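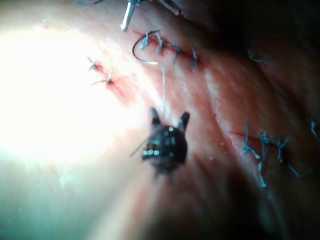
crin_de_florence pense que tout se joue à l'entrée de l'aiguille : perpendiculaire au tissu, poignet qui tourne, et on suit la courbe sans pousser. Si on pousse droit ça déchire, surtout sur les berges déjà recousues. Moi je veux bien mais après trois lignes sur le même pad mes berges baillent quand même. Je fais quoi de travers ?

Pour info : pad Iltwood, fil tressé Jolis acheté en lot, points séparés. Je m'entraine le soir, 20 minutes, rarement plus.

point_separe

---

bleu_de_travail
le pad. cherche pas. les Iltwood se fatiguent vite entre deux lignes trop proches, la matière bouge d'un côté quand tu serres de l'autre. Espace tes incisions et ça ira mieux

---

crin_de_florence
Pas d'accord du tout. J'ai usé un Iltwood jusqu'à la trame, 49 euros, aucun regret. Si ça baille c'est que tu prends pas la même profondeur des deux côtés. Tu piques à gauche bien profond, tu ressors à droite en surface, forcément une berge passe au dessus de l'autre.
Et arrete de serrer comme un lacet. On rapproche, on étrangle pas.

---

point_separe
ok pour la profondeur, je vérifie ce soir. Pour le serrage : je serre fort parce que sinon le premier noeud se relache avant que je fasse le deuxième

---

crin_de_florence
Double boucle sur la première demi-clé. Noeud de chirurgien quoi. Puis tu poses à plat, tu changes de sens, et encore. Si tu changes pas de sens ça glisse, c'est pas la faute du fil.

---

bleu_de_travail
et le pad bouge toujours lol

---

ourlet
Je débarque, salle de TP à Tillville, on a les deux sortes. Je dirais que vous avez chacun un bout de la réponse. Sur pad neuf, la profondeur fait tout. Sur pad usé, même un point propre finit par tirer.
Autre truc : la longueur de la queue. Trop courte tu la perds au moment de nouer, trop longue elle vient se prendre dans la boucle. Chez nous on laisse dépasser un petit bout et on le garde à l'oeil avant de faire passer le reste.

---

point_separe
la queue trop longue c'est moi ça. elle passe dans la boucle une fois sur deux

---

crin_de_florence
Tu prends l'aiguille où ? Si c'est tout au bout près du fil, elle pivote. Aux deux tiers en partant de la pointe. Bien calée, sinon tu la tords.

---

point_separe
trop près du fil je crois. Je regarderai

---

ourlet
Quand tu seras à l'aise passe sur autre chose que de la peau. Organe, surface bombée, rien à voir. Plus rien n'est plat, le fil part en boucle de tous les cotés, il faut le ranger avant chaque passage sinon noeud assuré.

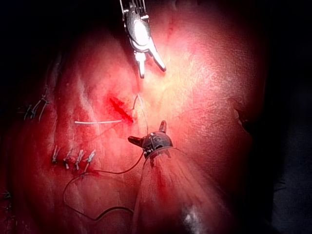 Quel fil prendre pour débuter sur une surface d'organe ?
Un monofilament fin, monté sur aiguille ronde et pas tranchante. Il glisse mieux dans le tissu que le tressé, par contre il a de la mémoire, donc étire-le doucement à la sortie du sachet et rajoute une demi-clé ou deux.

---

bleu_de_travail
là je suis d'accord avec ourlet, notez la date. Par contre le monofilament pour débuter, bof. Ça se déroule tout seul, ça ressaute, le gars va s'énerver et laisser tomber. Reste au tressé tant que le noeud est pas automatique.

---

ourlet
Chez Hirvonen ils font un monofilament assez souple, 120 sachets la boite, on l'utilise avec les premières années et personne pleure. Enfin presque.

---

crin_de_florence
120 sachets pour s'entrainer chez soi… il va en faire quoi, recoudre le canapé ?

---

ourlet
à plusieurs ça se partage. réf 444 au catalogue si ça interesse, de mémoire

---

jade_vert
Question bête, on peut réutiliser le fil ? J'ai pas envie d'en ouvrir un à chaque essai

---

crin_de_florence
Pour s'entrainer oui, tant que l'aiguille pique encore. Quand tu commences à forcer, poubelle à aiguilles. Une aiguille émoussée t'apprend un mauvais geste. Et jamais la pointe dans les mors du porte-aiguille, c'est comme ça qu'on les flingue

---

point_separe
Bon retour de samedi. Nouvelle incision, loin des autres, queue courte, aiguille prise plus en avant. La ligne ferme presque partout. Baille encore au dernier point, celui du bout, à droite

---

bleu_de_travail
donc c'était le pad

---

crin_de_florence
donc c'était la prise. Pour le dernier point commence par le milieu de l'incision, puis la moitié de chaque moitié. Comme ça t'accumules pas le décalage jusqu'au bout.

---

jade_vert
ah je partais toujours d'un coté moi aussi. je teste ce soir

---

point_separe
pareil. je garde le Iltwood pour l'instant, je retourne juste le pad pour avoir de la place. Si quelqu'un veut partager une boite d'Hirvonen, MP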